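Setting Up the Plovska Nest Box Camera
Section 3: Mounting the camera and first recording

Read this section before the box goes up. It is much easier to fit the camera on a table than on a ladder.

Before you start

Choose your date with the birds in mind. Chickadees, wrens and bluebirds may look over a box as early as January, so fall is the best time to install. Do not open or move a box that holds eggs or young.

Fitting the camera

1. Unscrew the roof of the box and set it aside.
2. Hold the bracket against the inside of the roof, lens side down, and mark the two screw holes.
3. Fasten the bracket with the short screws. Do not use the long ones – they will come through the roof and let in rain.
4. Click the camera into the bracket and turn the focus ring until the 7-inch mark points to the line on the housing. For deeper boxes use the 10-inch mark.
5. Feed the cable through the upper side hole and leave a small loop below the hole on the outside so that water drips off.
6. Close the roof.

Note: The night light is infrared and does not disturb roosting birds. Leave it on automatic.

Caution: Tape down any loose cable inside the box. Birds can catch a foot in it.

Connecting the receiver

7. Plug the receiver in indoors, within 100 feet of the box.
8. Press and hold the pair button for three seconds. The green light blinks, then stays on.
9. Set the recording length. The memory card holds up to 14 days of motion clips.

If the light turns red, unplug the receiver, wait a moment and repeat step 8. 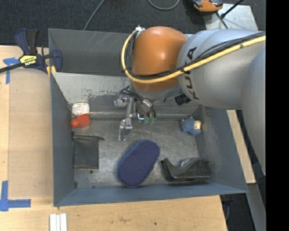

Plovska Wildlife Products – Customer Support Team

Send questions about this section to Heike Kohlhase or Torben Lammers and include the serial number from the underside of the receiver. Spare brackets and screws are sold in sets. Cameras bought before the current model use a different bracket, covered in Section 7.

Last revised Wednesday, November 12, 2025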